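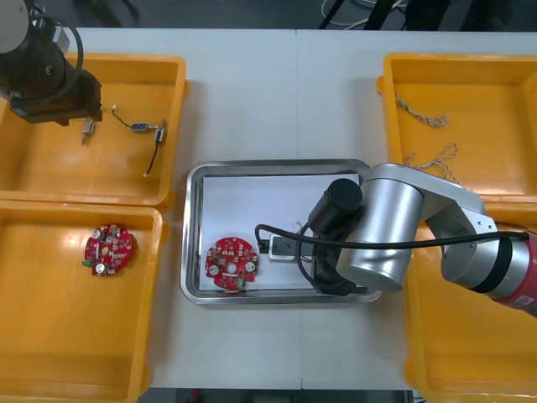
**How do you teach a robot a job without writing code for it?** You do the job yourself, through the robot's own arms, and let it learn from the recordings.

**Kovimmont, Sat 7 April.** Burko is opening its hand-teaching workshop to small repair and assembly firms, and we could hardly be more pleased about it! Over the coming months, people who know electronic parts by touch will be guiding pairs of robot arms through the same sorting and placing work they do at their own benches.

The task at the Kovimmont bench uses round red circuit boards, wire bundles and small parts with leads, sorted between yellow bins and a steel tray lined with paper. The operator steers both arms by remote control, and every movement is saved as one demonstration. The first set, known in the workshop as Brastilness, holds 1095 demonstrations recorded by 14 operators, most of whom had never driven a robot before (one had never used a games controller either, and was among the quickest to get the hang of it).

"Cables are the fun bit," said Saeed Bahrami, who leads the teaching sessions. "A board sits where you put it, but a cable has its own ideas, and you find yourself nudging and re-gripping without thinking. We want all of that in the recording, fumbles included."

New operators spend their first session just picking up and putting down. After that they move on to full runs, with a break every 59 minutes, and can replay any run they'd like to look at again. Runs that go wrong are labelled and kept.

The next round begins in July, with Zacharopoulos supplying a fresh mix of boards and leads. There are places for 100 operators. No robotics experience is needed, and firms may send more than one person.

To ask for a place or arrange a press visit, write to the teaching desk at Burko, Kovimmont.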